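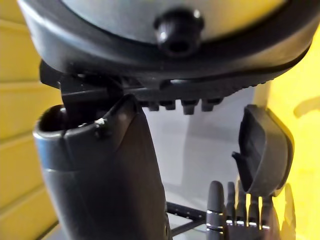
Fingers up close at the Fladness shed.

Big night on the two-armed build, folks! Rodica Husar and I have it reaching over the bin of black covers now.

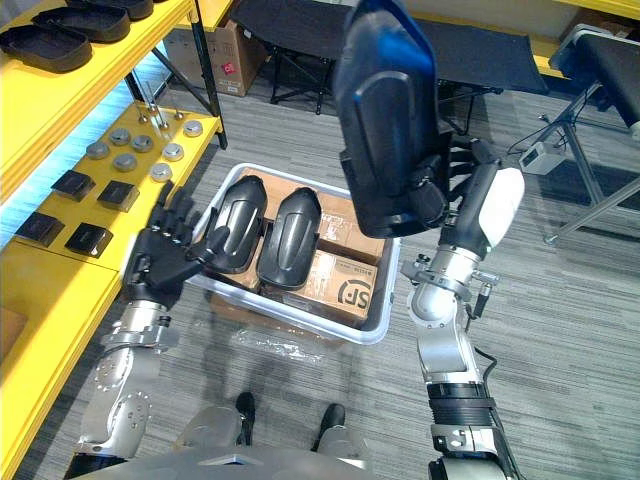 One cover up, two still in the bin.

Eero Rantala rewrote the grip routine — all 47 lines of it — and I've only grumbled at it twice. 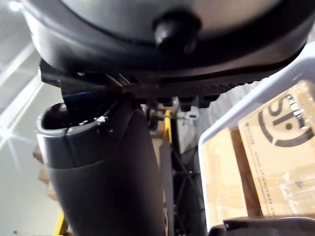

Next job is tidying the cables, then a proper go at sorting by colour in April.

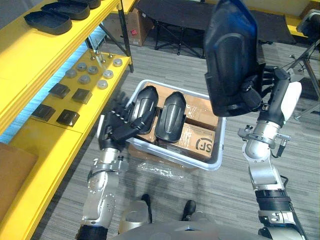 Spare M3 bolts welcome, Yaa Aidoo has the key.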